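Okden Desktop Intake Records

A table of used desktop computers taken in, checked and either resold or stripped for parts by three repair shops.
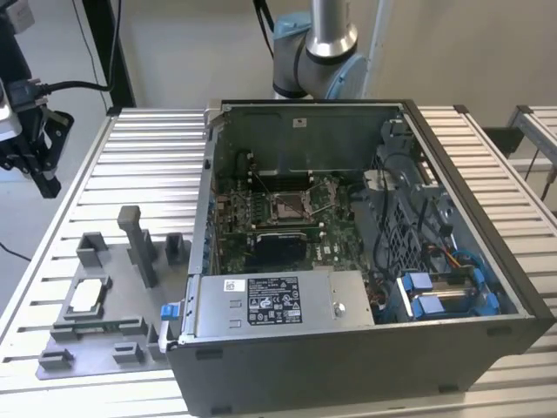 The table has 3,235 rows and 23 columns. One row is one computer, from the moment it was written into an intake book to the moment it left the shop or was broken down. The data is text and numbers only. It was put together by Laurinda Ramalho from paper books and spreadsheets kept by the shops, and it is meant for people who work on repair, reuse and electronic waste.

Contents

Files
Where the records come from
Columns
Fault codes
How the text was cleaned
Known problems
What it is good for
Loading the data
Changes
License and contact

Files

intake.csv – the main table, UTF-8, comma separated, with a header row
fault_codes.csv – the short codes used in the fault columns and what each one means
shops.csv – one row per shop, with its intake form version and the currency it used
raw_notes.txt – the free-text notes as typed, before cleaning, keyed by record_id
clean.py – the script that turns the raw export into intake.csv

If you only want the numbers, intake.csv is enough. You need fault_codes.csv to make sense of the fault columns. The raw notes are there for anyone who disagrees with a cleaning decision and wants to undo it.

Where the records come from

The three shops are Isenier, Garcia and Plenberg. Each buys or accepts used desktops from offices, schools and private sellers. They don't share owners, and they kept their books in different ways.

Isenier used a spreadsheet from the start. Its rows are the most complete, and the times are typed in by a formula, so they can be trusted to the minute.

Garcia used a bound paper book at the counter and a second one at the bench. The two books were matched by ticket number. Where a ticket number was missing from one of them, the row was kept and the bench columns were left blank.

Plenberg used printed forms in a binder. The form was changed once, in December, when the shop stopped asking sellers for the age of the computer and started reading it from the BIOS date. Rows from before the change have age_source set to "seller". Rows from after it have "bios". Please don't average the two together without checking. Sellers tend to give the year they bought the machine, and for anything bought used that can be far off.

Laptops, all-in-ones and servers were left out. So were towers that arrived as a bare case with nothing inside.

Columns

record_id – unique, made of a shop letter and a running number
shop – I, G or P
ticket – the shop's own ticket number, if there was one
received_hour – hour of the day at the counter, 0 to 23
source – office, school, private, unknown
brand – as written, then normalized
model – as written, only trimmed
form_factor – tower, small, mini, unknown
age_years – whole years
age_source – seller, bios, label, unknown
ram_gb – memory found at intake
ram_sticks – number of modules found at intake
cpu – normalized name, or "none" if the socket was empty on arrival
storage_type – hdd, ssd, both, none
storage_gb – total across all drives
psu_watts – from the label, blank if the label could not be read
fault_1 – main fault code
fault_2 – second fault code, often blank
bench_minutes – time spent on the machine at the bench
parts_cost – cost of the parts put in, in the shop's currency
outcome – resold, parts, recycled, returned
price – sale price in the shop's currency, blank unless resold
notes – cleaned free text

A blank cell means the shop didn't write anything down. The word "none" means somebody looked and the part wasn't there. These two get mixed up easily when the file is opened in a spreadsheet program, so keep an eye on how your software handles blanks.

On cpu and ram_gb in particular: "none" is common at Plenberg, where many office clearances came with processors and memory already pulled. A "none" in either column tells you nothing about whether the rest of the machine was good. Plenty of those rows end in "resold" with a fairly small parts_cost.

Fault codes

The shops used their own words for faults. Laurinda read through the notes and settled on a short list of codes, and the shops were asked to correct anything that looked wrong. The list is in fault_codes.csv. The ones you will meet most often are these.

PWR – won't power on, or powers on and cuts out
PST – powers on but doesn't reach the startup screen
DSK – drive missing, failing or full of errors
MEM – memory missing or failing
HOT – fan or cooling trouble, shuts down under load
BIO – locked or forgotten BIOS password
CAS – broken case, missing panel, bent rear bracket
NON – no fault found

PWR covers a lot. At Garcia the bench book almost always says which part was to blame, and the note is worth reading. At Isenier the note tends to be a single word. If you need to separate bad power supplies from bad boards, use the Garcia rows and leave the others alone.

NON isn't the same as a working computer. It only means that the bench found nothing to write down. A machine with no drive and no operating system would normally be DSK, but early Plenberg forms put it under NON because the drive had been removed on purpose. Those rows can be found by looking for fault_1 = NON together with storage_type = none.

How the text was cleaned

Brand names were brought to one spelling. "Hewlett", "H.P." and "hp" all became HP. Model names were left as they were apart from extra spaces, as there are too many small variants to merge safely.

Memory was sometimes written as a total and sometimes as modules, for example "8" or "2x4". Both forms are now split into ram_gb and ram_sticks. Where only the total was given, ram_sticks is blank.

Names, phone numbers and street addresses of sellers were removed from the notes and replaced with [removed]. Serial numbers and asset tags were removed too. The removal was done by script and then read through by hand. If you find something that got past us, please write and it will be taken out of the next version.

Prices were not converted. Shops.csv gives the currency for each shop, and you should convert on your own terms if you need to compare.

Two kinds of rows were dropped: exact duplicates, and rows where the only thing filled in was the ticket number.

Known problems

Bench time is not measured the same way everywhere. Isenier counts from the moment the case is opened. Garcia wrote down what the bench felt it had taken, usually to the nearest quarter of an hour. Plenberg includes waiting time for disk wipes in some rows and leaves it out in others, and there is no flag for which is which. Comparing bench_minutes inside Isenier is fine. Comparing it between shops is not.

The source column leans toward offices. None of the shops turned private sellers away, but offices bring in many machines at once. Those batches are often the same model with the same fault, and treating them as independent rows will make some models look worse than they are. There is no batch column. Running ticket numbers with the same model are a fair guess at a batch – no more than a guess.

A "returned" outcome means the seller took the computer back before it was sold. It does not mean that a buyer brought it back. Returns from buyers were kept in separate books, and we don't have them.

Power supply wattage is missing for many small form factor machines, where reading the label means taking the unit out.

What it is good for

People have used earlier drafts to look at which faults are worth fixing, how much memory office machines had when they were let go, and how long a bench should plan for a given fault code. It can also be used as practice data for cleaning messy tables, and raw_notes.txt was kept in partly for that reason.

It should not be used to rank brands by reliability. We only see computers that somebody wanted to get rid of, and we don't know how many of each model were in use nearby.

Loading the data

In Python with pandas:

import pandas as pd
df = pd.read_csv("intake.csv", keep_default_na=False, na_values=[""])

The two extra arguments keep the word "none" from ever being read as a missing value. Older versions of pandas left it alone, newer ones may not, and it is easier to be explicit.

To join the fault names:

codes = pd.read_csv("fault_codes.csv")
df = df.merge(codes, left_on="fault_1", right_on="code", how="left")

Changes

Version 3 – added received_hour and age_source, split the memory column, fixed swapped price and parts_cost in part of the Garcia rows
Version 2 – added Plenberg
Version 1 – Isenier and Garcia only

Files from version 2 can't be joined to version 3 by row number. Use record_id, which has stayed the same throughout.

License and contact

The data is released under CC BY 4.0 and clean.py under the MIT license. Please credit it as "Okden Desktop Intake Records, version 3, L. Ramalho".

Corrections can be sent through the issue tracker. Give the record_id and the column, and say whether you are working from intake.csv or the raw notes.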